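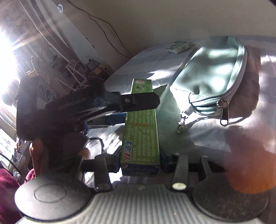

Kevin Corrigan
Staff Writer, Streaming and Television

Jun 23, 2026

Drakavmont, the Flemish-Slovak mystery series, will return for a second season in September, with seven episodes released weekly instead of all at once. The streaming service Baltcombe confirmed the order this morning in a programming notice to distributors and posted a short teaser on its own site an hour later.

The first season ran to six episodes and followed a land surveyor sent to a closed mining valley to redraw a disputed boundary. Floor Dewulf returns in that role. Riet Smits, who appeared in the final two episodes as the district magistrate, moves up to the main cast. Kamil Kollár is again credited as creator and head writer, and directs the first and last episodes. Wouter Leemans directs the remaining five.

According to the notice, the new season opens four months after the collapse of the north gallery. The survey has been declared void, the valley has a new administrator, and the missing ledger from episode five has been found with 164 pages cut out of it. The notice does not say who found it. Viewers who followed the first season closely will remember that the ledger was last seen in the pump house, in a shot that lasted only a couple of seconds and was not referred to again.

The teaser runs 41 seconds and contains no dialogue. It consists of a slow move down a stairwell, a survey marker with its number painted over, and Dewulf at a desk with her back to the camera. The number 601 is spoken once on a radio, under static. In the first season that was the number of the sealed shaft, and the scripts never explained why the official maps stopped at 600.

Kollár addressed the point briefly in a statement attached to the notice. "The shaft is opened in the second episode," he wrote. "I did not want to hold it for the finale. The season is about what the valley does once it is open."

The change in release pattern is the main scheduling news. Season one was released in full on a single day. Baltcombe will put out one episode every Thursday, with no double premiere and no midseason break. Each episode will be available in the original Dutch and Slovak with English subtitles. An English dub will follow for each episode one week later. The first season had no dub at launch, and the version added afterward was criticized for flattening the scenes in which characters switch languages to avoid being understood. The notice says the new dub will leave those exchanges in the original and subtitle them.

Running times have also been adjusted. Episodes in the first season varied between 38 and 67 minutes. The new ones are listed at 50 minutes each, except the last, which is listed at 72.

Principal photography is complete. The production used the same quarry location for exteriors, and the mine interiors were rebuilt on a larger stage so that the gallery sets could be joined end to end — the first season shot them as separate pieces and connected them in editing. Leemans said in the production notes that the longest continuous take in the new season is just over nine minutes and covers the descent into the shaft.

"We rehearsed it for four days and shot it on the fifth," he wrote. "The lamps the actors carry are the only light sources in most of it, so every turn had to be timed."

Two cast departures are confirmed. The foreman does not return, which is consistent with the end of episode six. The surveyor's brother, left on the train platform in the same episode, is also absent from the cast list. Three new names are listed without character descriptions, and one credit is given only as "The Auditor."

The score is again electronic, with a string quartet added for the last two episodes. The title sequence has been recut to include the new maps, and the order of the place names in it has changed. Baltcombe did not comment on whether the order is meaningful.

No third season has been ordered. Kollár's statement says the story was planned in three parts and that an outline for the last part exists. A full trailer is scheduled for release in August, and the first season remains available on the service in all current regions.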